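About us

Hello, and thanks for clicking through! I'm Parvaneh, I run the Ellthorpe Robotics Club with Rizwan Usmani, and I've been told our old About page was two lines long and one of them was the wrong phone number. So I've had a go at a proper one.

We're an after-school and evening club for anyone at Ellthorpe who likes making machines do things. You don't need to be good at maths (I wasn't, ask my old teachers) and you don't need to have touched a soldering iron. Most people turn up having built a bit of Lego and watched a lot of videos, and that's plenty to be getting on with.

The club started when Rizwan and I were given a cupboard, a key to the cupboard and a budget that would have bought a nice lunch. We had one wheeled kit between everybody and spent a whole term getting it to follow a line of tape across the hall floor. It's still in the cupboard, and it still veers left. These days we have 30 members and a room with actual tables, and the big project is teaching an arm and hand to pick things up, move them and put them down again where we want them.

We call the arm project Omine, which was Catalina Arancibia's idea and she won't tell anyone what it means. Catalina looks after the code for the fingers, Baltasar Orellana does the wiring and Bautista Rivadeneira draws the printed parts, though everybody pitches in on everything and the jobs get swapped each term. If you fancy a go at something, just say so and you'll probably be doing it by the end of the evening!
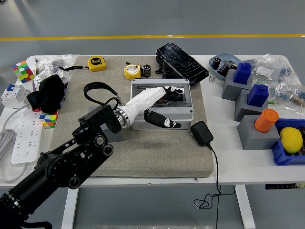

Ellthorpe, April 1, 2024

We've been on the grey enclosure box all through March and I'm really pleased with how the group is getting on with it. A box is much harder than a cube. With a cube you can be a bit sloppy about where the fingers go, but an open box has edges and a lid and an inside, so you have to decide which finger goes where before you move anything (cue a lot of people standing around holding their own hands in funny shapes). The two tape measures are next on the list, and the round one is going to be a pain, I can feel it.

We keep a log of every attempt, good or bad, and the count stands at 2287. I'd promised cake when we got past 2000 and yes, there was cake. Lemon drizzle, before anyone asks.

Later in the year we're taking Omine to the Paltby Challenge, where school and community clubs get a table each and a set of sorting and handling tasks to do against the clock. We went last time with the wheeled robot and came a cheerful second from bottom. The Chan Cup is the prize for the best write-up, and between you and me that's the one I'd like, as our logbooks are lovely.

What's an evening like? Fairly noisy. We have a quick chat about who's doing what, then people split off to the arm, the soldering bench or the laptops, and someone always ends up sorting resistors because the bags have got muddled again. Younger members work with an older one for their first term. Long hair tied back near the arm, please, and no drinks on the tables, Rizwan is very firm about that one.

It's free to join and you can try 2 sessions before you decide. Parents and carers are welcome to stay and watch, and a few of them have got properly hooked and now come along in their own right. If you've any odd electrical bits going spare at home we'll happily look through them, but no mains appliances and no old batteries, thank you.

To come along, leave your name at the school office or catch me or Rizwan after lessons. Bring a pencil and wear something you don't mind getting solder on.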